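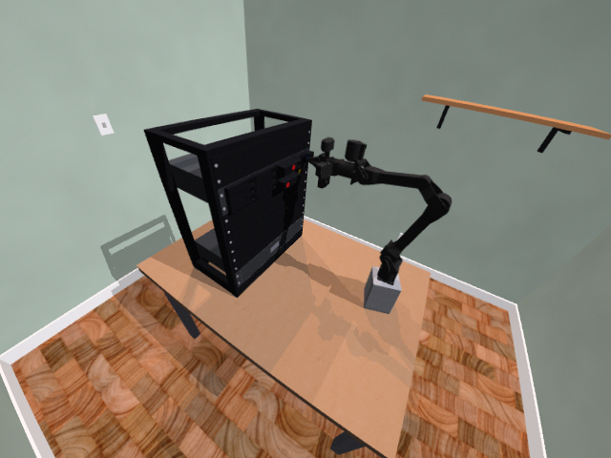
Section 3 — Setting up Requena at a branch

Covers first set-up of the Requena backup service at a branch office. Head office installs (Navarville) use a different section, don't follow this one there. Last revised Saturday, March 28, 2026. If your printed copy is older than that, bin it, the menu names changed.

Before you start

You need:
- the branch code and the set-up key from your Conurness welcome letter
- an admin login for the branch network
- a laptop on the same network, by cable. Wi-Fi will drop halfway and you start over
- a label maker or tape and a pen

Set aside a morning. The actual set-up is short, the first full copy is what takes the time. Start it before lunch and leave it.

CAUTION: The set-up key works once. Type it wrong and you can retry, but once accepted it is used up. If you then wipe the server you need a new key from Conurness, and they only send those by mail.

Placing the equipment

1. Pick the room. Closed door, decent air, no sink or water pipe over it.
2. Leave clear space front and back of the rack. You will want to get a hand behind it later, and always at a bad time.
3. Plug the power strip into a wall outlet. Not into another power strip.
4. Connect the network cable to the port marked LAN A. Leave LAN B alone.
5. Label both ends of every cable before you push anything back into place.

Note — if the branch shares a building with another tenant, check who controls the breaker. Tasville lost a weekend of backups when the downstairs tenant had electrical work done.

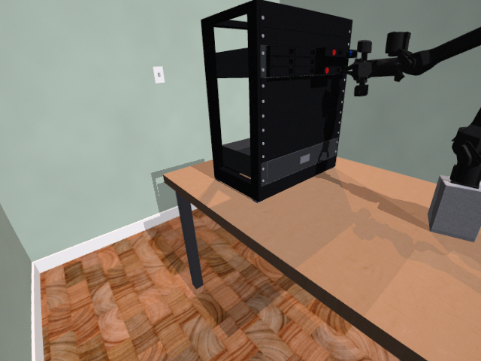 Powering on

1. Switch on the storage unit first. Wait for the fans to settle.
2. Switch on the server.
3. Do not touch anything for 3 minutes. The first start checks all the drives and looks dead for part of that.
4. On the laptop, open a browser and go to the address on the welcome letter.
5. Log in with the temporary password. You are asked to change it right away. Write the new one in the branch password book, not on the unit.

If the login page doesnt come up, check the cable is in LAN A. It is nearly always that. If the cable is right, restart the laptop, then try again. Only then call support.

CAUTION: Never hold the power button down to shut off. Use Menu > System > Shut Down. A hard power-off during a copy can damage the index, and rebuilding the index is slower than the first copy was.

Registering the branch

1. Go to Menu > Branch > Register.
2. Enter the branch code. Capitals matter.
3. Enter the set-up key.
4. Set the time zone. Check it twice — a wrong zone makes the night copy run in the middle of the work day.
5. Press Confirm and wait for the green banner.
6. Print the confirmation page and put it in the binder.

No green banner but no error either? Refresh the page. If Register is now grayed out, it worked.
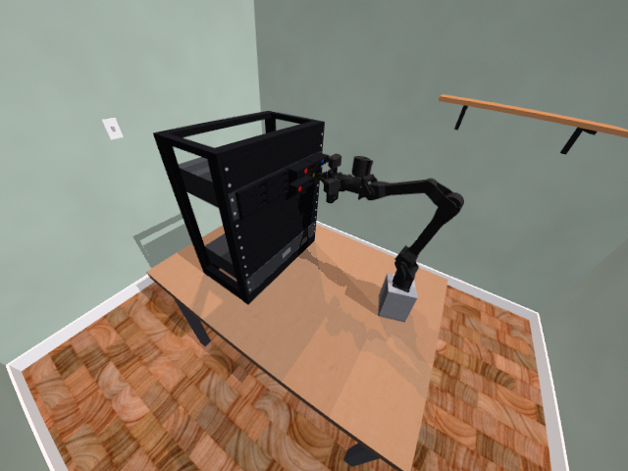
Keep the paperwork near the server. The binder gets asked for on every support call, and people read wrong numbers off old emails when they can't find it. A wall shelf is the best spot, something like the long wooden one on the two black brackets. Binder, spare cables, password book if the room locks. Don't stand drinks or plants on it. Mark the light switch "lights only" if the room has other switches, so no one goes hunting for it and shuts down the outlet circuit by mistake.

Choosing what to back up

1. Go to Menu > Sources > Add.
2. Tick the shared folders. Leave personal desktops unticked unless the branch manager has asked for them in writing.
3. Under Skip, add the scan inbox and any folder called Temp.
4. Set Versions to Keep 2 unless told otherwise. More versions eats space fast.
5. Press Save, then Check Sources.

Note — Check Sources lists only the first 1,000 files. It is a sample. A list that stops there is normal and does not mean the rest are missing.

Watch for file names with odd symbols in them. Requena skips these and puts them in the Skipped report. Rename, then run the check agian.

Setting the schedule

Default is one copy a night, Monday to Friday. Fine for most branches.

Branches open on weekends: Menu > Schedule > Add Day.

Branches doing year-end work in October: turn on Midday Copy for the month. Turn it off afterward. It slows down the shared drives and you will hear about it.

Don't schedule the copy for the same hour as the virus scan. Both will finish, both will take forever.
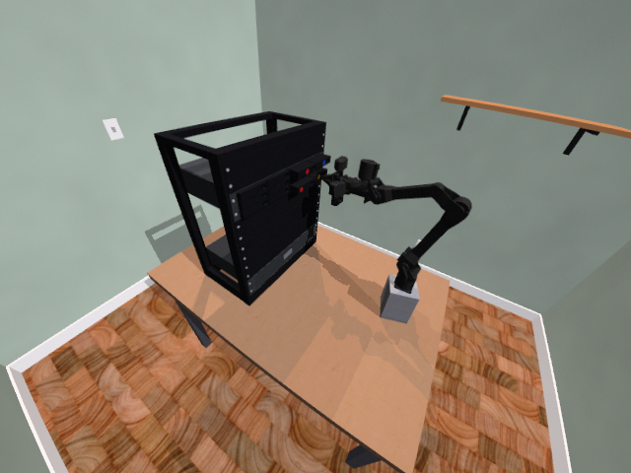

Running the first copy

1. Tell the office. Shared drives will be slow today.
2. Go to Menu > Copy > Run Now > Full.
3. Leave the browser tab open or close it, makes no difference. The copy runs on the server.
4. Check progress once in a while under Menu > Status. The percent sticks for long stretches then jumps.
5. When Status says Complete, open the Skipped report. A few files is normal. A whole folder is not — go back to Sources.

If Status says Paused, someone has a very large file open. Ask them to close it, then press Resume.

Testing a restore

Don't skip this part. A backup you haven't restored from hasn't been tested.

1. Make a small text file in a shared folder. Call it anything.
2. Run a quick copy: Menu > Copy > Run Now > Changes Only.
3. Delete the file.
4. Go to Menu > Restore, find it, press Restore to Original Place.
5. Open it. If it reads right, write the date in the binder and sign.

CAUTION: Restore to Original Place overwrites without asking. For real files use Restore to New Folder and compare them first.

Weekly check

Status says Complete for each night. Skipped report looked at. Free space above the yellow line. Initial the sheet in the binder.

If free space is under the yellow line, go to Section 5 before you delete anything.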